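The Demonstration

Imke Buschmann had bought machines for Petersen for long enough to distrust any room with free biscuits in it. There were two plates of them at Stuvura, and a young man called Welik stood between the plates and the door.

"It's a subscription," he said. "You don't buy the arm. You buy the Nikidum service, and the arm comes with it."

"And if I stop paying?"

"Then we'd talk."

She wrote that down. Petersen packed spare parts for ovens and washing machines, 276 different ones, most of them ugly and several of them greasy. The board wanted something settled by December. The brochure promised over 300 picks an hour, with an asterisk, and she had been looking for the other asterisk since the train.

"It understands plain speech," Welik said. "You tell it what you want moved and it works out the rest. No programming. Go on, anything you like."

"Anything?"

"Anything to do with the blocks."

She bent over the board. She had a grandson with blocks like these. She thought about the drum seals, which came folded in bags and slid about like fish.
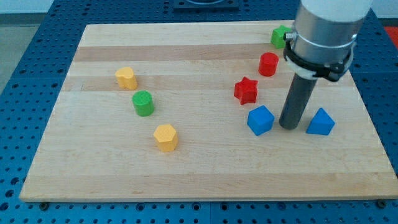
"Push the blue cube over to the green star," she said.

Welik typed it in.

"I thought it understood speech."

"It does. The microphone's on the higher plan."

They waited. A fan hummed somewhere under the table. Imke ate a biscuit, which was stale, and read the price list again. Training was extra. Moving the arm to a different bench was extra. Support ran until four in the afternoon, and her late shift started at five.

"It's thinking," said Welik.

"What happens if I ask for something it can't do?"

"It'll have a go."

"So it doesn't say no."

"It's very willing," he said, and she wrote that down as well, with a line under it. She had once employed a very willing forklift driver.

"Does it pick things up?" she asked. "Your brochure says picks."

"Pushes count as picks." He coughed. "For the purposes of the brochure."

So that was the asterisk. She closed the notebook and then opened it again, thinking of the board, who had already seen the film with the music on it.

"I'll send you a box," she said. "Thirty parts, my choice. No blocks. You do them in front of me, and I'll bring the stopwatch."

"We'd normally agree the parts beforehand."

"I'm sure you would."

He looked at the arm – fondly, she thought, the way people look at a dog that has failed a class. Then he asked how big the box would be, and whether anything in it was greasy.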